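Search the magazine Enter keyword Go

The long life of a cotton shirt

By Ruth Holroyd

A woven cotton shirt fails in a predictable order. The fold of the collar goes first, then the cuff edges, then the elbows. The body panels usually outlast all three by several years, and most shirts are thrown away with the larger part of their cloth in sound condition.

The Ackroyd mill at Metport has been testing shirting for abrasion since it stopped weaving sheets. Samples are clamped under light tension and rubbed against a standard worsted until two threads break. A plain-weave check in a medium weight, tested in December, reached 2,124 rubs on the flat. The same cloth, folded and pressed as it would be in a collar, lasted 198. Stubble, skin salts and detergent residue were not part of the test, and all of them would lower the second number.

Checks of this type are yarn-dyed. The colour is put into the thread before weaving, and the pattern comes from the order in which the coloured threads are laid in the warp and picked in the weft. Wear therefore shows as a general paling, with the pattern still legible. A printed check carries most of its dye on the face of the cloth and goes white along the creases much sooner. 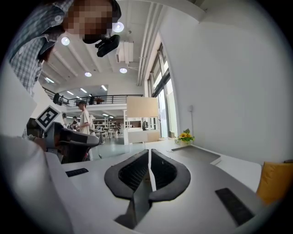

A blue-grey checkered shirt with its collar, worn for close work at a table.

Work done leaning forward has its own effect on a shirt. The back yoke takes the strain across the shoulders, and the front hangs away from the body and catches on bench edges. Yokes cut double, with the grain running across the back, resist this better than single yokes. The seam to look at when buying is the one joining yoke to sleeve. It should be flat-felled, with two visible rows of stitching and no raw edge inside.

Stitch density matters as well. Evden, which makes work shirts in a small factory outside Holtitz, sews its main seams at nine stitches to the inch. A higher count gives a neater line but perforates a light cloth and can cause it to tear along the seam. A lower count lets the seam open under load.

Collars can be turned. The collar is unpicked from the stand, reversed so that the unworn side faces out, and sewn back into the same seam. A competent alteration hand needs roughly an hour. The job was once routine and is now offered by few shops, although Evden takes in its own shirts for turning every Thursday. Fused collars are poor candidates, as the adhesive interlining bubbles once it has been disturbed. Sewn interlinings cause no difficulty.

Washing at a lower temperature slows the loss of colour. Tumble drying shortens the life of the cuffs, and the lint in the filter is fibre that has come off the cloth.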